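[Wirnstead-manip] Re: collar-first vs. any-edge grasping on crumpled shirts

From: Sveva Leone
To: Wirnstead-manip list
Tuesday, 4:12 pm

Arash Kiani wrote:

> Read the draft twice. The headline comparison looks fine to me but I can't
> tell from section 4 what counts as a trial. If the arms drop the shirt and
> pick it up again, is that one trial or two? Also, the Stindano baseline
> grabs whatever edge is closest. You start from the collar. How much of the
> gain is the policy and how much is just that a collar is stiffer than the
> rest of the shirt? I would want that pulled apart before it goes out.
>
> Minor: Figure 3 has no axis label.
>
> Arash

Arash, thanks. Answers in order, and I'm copying the list because Farahani asked me nearly the same thing at lunch.

A trial starts when the shirt is released in a heap and ends when either the shirt is flat enough for the folding step or the time limit runs out. Drops and regrasps inside that window all belong to the same trial. I'll put that in the first paragraph of section 4. Right now it's only in the appendix and worded badly.

On the stiffness question, you're right that the draft mixes two things. The policy was trained on 1,787 demonstrations, and in nearly all of them the operator went for the collar first. So the model learned where to start and how to move after that from the same data. The baseline has neither.

I ran a small check last night. I took the Stindano controller, left everything else alone, and forced its first grasp onto the collar using hand-marked points. Over 20 trials it did better than its usual self but still finished well behind our policy. Where it loses is the second arm. It gets one gripper on the collar, lifts, and then the other arm takes hold of a sleeve or the hem, and the shirt comes up twisted. Our policy tends to bring both grippers to the collar before it does any lifting, then slides them apart toward the shoulders. That second part is what I think we can claim. The choice of collar as a starting point helps anyone who uses it, and the text should say so.

20 trials is not much. I'd like 35 per condition before I put a number in the table, and I need the Jaltisico cell for another two afternoons to get there. If anyone has it booked this week and can swap, write to me off list.

There are 2 failure types I want to list separately in the revision. One is when the collar is buried under the body of the shirt. The policy then hovers, or it picks at a fold that looks like a collar from the wrist cameras. The other is when the placket is mistaken for the collar edge. That happens more on plain shirts. The plaid flannel is one of the easier ones, I think because the check pattern breaks at the seams and gives the wrist cameras something to go on. I haven't tested that, so it stays out of the paper for now.

For people who haven't been following, I'm pasting in the picture I plan to use for the new Figure 2. It goes next to the paragraph on bringing both arms to the collar.

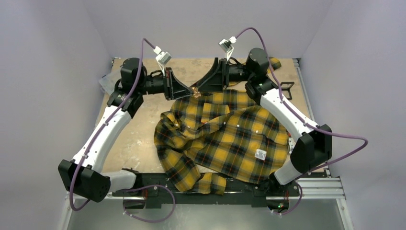 Fig. 2 (draft). Both grippers at the collar of a crumpled flannel shirt.

I'd like comments on whether that is clear enough at column width, or whether I should crop in on the gripper tips. The tan tag at the collar is small and may not survive printing.

Axis label on Figure 3 is fixed in my copy. It's seconds per trial. I also changed the two line colors, which were too close together in grayscale.

One thing I'm leaving alone unless somebody objects: we call the task "flattening" in the title and "unfolding" in the related work section. The older papers use unfolding, so I kept their word when talking about them.

Next version goes up when the extra trials are in.

Sveva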